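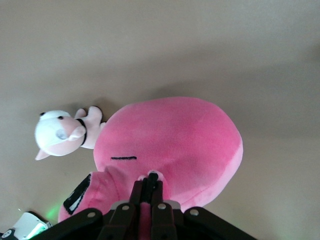 Soft Toy Reuse Project: Progress Report to the Dreker Fund

Prepared by Yatziri Mendoza, project lead
23 Dec 2019

Period covered

This report covers the second half of the grant year. The first report dealt with setting up the sorting room on Olvera Street and signing the pickup agreement with Erullow Thrift. From here on the work has been the toys themselves: checking them, cleaning them, mending the ones worth mending and getting them out again.

Intake

We took in some 4,000 soft toys during the period, most of them from the Erullow stores and the rest from school drives in the fall. That is above what we planned for. The overflow went into the back hallway for most of November, and the fire inspector asked us to clear it, which we did the same week.

Bears and rabbits are still the bulk of what comes in. We are seeing more large novelty plush than we expected, the kind with a smaller animal attached to a big round body. The pink one with the little pig on its upper side is typical of the group. These take longer to check than a plain bear. The small figure has its own seams and its own eyes, and the pig also has a thin black collar that has to be tested along with everything else.

Checking

Every toy gets the same check before it is washed. The checker pulls at the eyes, runs a thumb along each seam and squeezes the body for hard lumps. Small bead eyes, like the two on the pig, are the main reason a toy is held back from the under-threes bin. If a bead moves at all, it is cut off and the eye is sewn in with black thread. Stitched features, such as the short black line on the big pink body, need no work and we leave them alone.

Tags were a problem in the first report and they remain one. We had been cutting them off at intake, and then had no washing instructions to go by when a toy reached the laundry. Since September the tag stays on until the toy is dry. When it is missing or can't be read, the toy goes on the cool cycle in a mesh bag.

Washing and drying

The grant paid for 2 washers, both installed and running. One had a faulty door latch and was down for nine days in October. The repair was covered under warranty.

Drying is the slow part. A bear is ready overnight on the racks, but the large plush holds water in the middle and needs two days, sometimes three. We tried the tumble dryer on low and the velour-type fabrics came out flattened. Those now go on the racks only. We lose rack space this way, and it is the main reason the finished count is behind the intake count.

Mending

The mending group meets on Tuesday evenings. Most repairs are split side seams and loose limbs. We bought curved needles in three sizes and they have made the big round bodies much easier to close. Pink thread ran out twice. It is now on the standing order with white, brown and black.

Distribution

Finished toys went to the family shelter, the county clinic waiting rooms and the Retach after-school sites. Retach has asked for larger toys for its reading corners, which suits us, as the shelter prefers ones that fit in a child's backpack.

Budget

Spending is in line with the plan except for water, which is over by 60 dollars for the period. We have moved that amount from the printing line. No change to the total is requested.

Next steps

In January we will put up a second bank of drying racks along the north wall and clear the backlog of large plush. We also want to rewrite the checking sheet so that toys with attached figures have their own line. At present checkers write the second set of eyes in the margin, and it gets missed when the sheets are entered.

Receipts and the monthly intake sheets are attached separately.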